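Spring open house at the Sarkham robotics workshop

The robotics course at Sarkham holds two open houses a year. I went to the one in April, mostly to find out what the students do between the end of the classroom part and the final demonstration. I teach shop at a high school an hour and a half away, and we have been talking about adding a robotics unit for some time.

Doors opened at 10 in the morning. Visitors sign in at the front desk and get a sticker and a one-page map. Parking is free in the lot behind the building, but the lot is small and I ended up on the street. The workshop is on the second floor, at the end of a hall lined with old project posters. A few of the posters were worth stopping for, particularly one on sorting bolts by thread size.

The course runs for two terms. The first is taught at desks and covers basic programming, coordinate systems and how joints and links are described on paper. The second is project work in teams of 3. There are 60 students this year, so the workshop keeps a booking sheet for every machine and bench, and the sheet was taped to the door, full through the end of the month.

This year's project is called Pollora. Each team has to get an arm to clear and reset a kitchen counter. The task list is fixed by the instructors and has 77 entries, starting with simple ones such as moving a single cup and ending with jobs that combine several steps. A team doesn't have to finish the list. It has to pick its entries ahead of time, say what counts as a success, and report the results, including the failures.

All of the early work happens in simulation. Students build and test in a rendered kitchen first, and only the teams that pass a check in week nine get time on hardware. I sat down at one of the stations where a team was setting up a pickup task with a gravy boat.
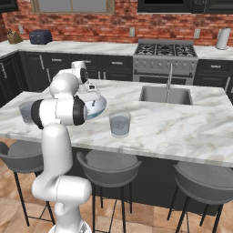 C. Tesfamariam
Visitor report, spring open house

The gravy boat is one of the harder items on the list, according to the team. A tumbler is close to the same shape from every side, so the gripper can come at it from wherever the arm has room. A gravy boat has a spout and a long body, and the rim isn't level. The students had written three different approaches and were comparing them. The first came straight down over the rim, the second came in from the side at a low angle, and the third tried to turn the wrist before descending.

They told me the side approach scored best when the gravy boat was alone on the counter and worst when there were glasses near it. That was the reason for keeping glasses on the island in the test. The rules for Pollora say that knocking over any other item ends the attempt, so a good grasp on the wrong path scores zero.

I asked how many attempts they run. The answer was more than 2,000 for each approach, with the item moved a little each time. These go overnight on the workshop's computers, and the team reads the log in the morning. The log lists the start position, the result and, for failed attempts, the step where it went wrong. One student showed me a page of it. Most of the failures that night came at the same point, as the fingers closed, and the team had spent the previous afternoon changing how wide the gripper opens on the way down.

The kitchen itself came up in a conversation at the next station. The rendered room is furnished like a real one, with a brick wall, a gas range, a sink in the island and bar stools along the front of it. A visitor wanted to know why the course didn't use a plain table. The instructor's answer was that a plain table had been used in past years and the arms did fine on it, but the programs fell apart when anything was placed in the way. The stools matter for where the base can go, and the faucet is tall enough to be a problem for any path that swings across the sink.

From there the tour went to the hardware room. It holds two benches with arms bolted down behind clear panels, and visitors stay behind a yellow line. We watched one team run a cup task five times. It worked four times. On the other try the cup slid out as the arm lifted, and the team stopped, wrote it down and reset by hand. There was no rush about any of this. The students spent far more time on notes than on running the arm, and from what I heard that is how the grading is set up too.

A local supplier, Marnura, had a table in the hall with spare gripper fingers and rubber pads in different grades. The pads were useful to handle. I hadn't understood how much the surface of a fingertip changes what an arm can hold, and I took a sheet with their school price list.

Lunch was sandwiches in the classroom downstairs, followed by a question session at 1 p.m. Most of the questions came from parents and were about cost and prior experience. The course doesn't require any programming beforehand, but the instructors said that students without it should expect to put in extra hours during the first six weeks. Somebody asked whether the simulation part could be done without buying an arm at all. Yes – the first term and most of the second can be done on ordinary computers, and the instructors are willing to share the task list and the scoring sheet with other schools. They will not share the student logs.

For our own school, that last answer was the most useful thing I heard. We don't have money for hardware this year, but we do have a computer lab that sits unused after 3 p.m. A short version with ten or twelve tasks from the list would fit in a nine-week block. I have asked for the scoring sheet and was told to expect it after the final demonstrations.

The next open house is in the fall. Groups should write ahead, as the hardware room only takes eight visitors at a time. Bring a jacket, as it's cold in there.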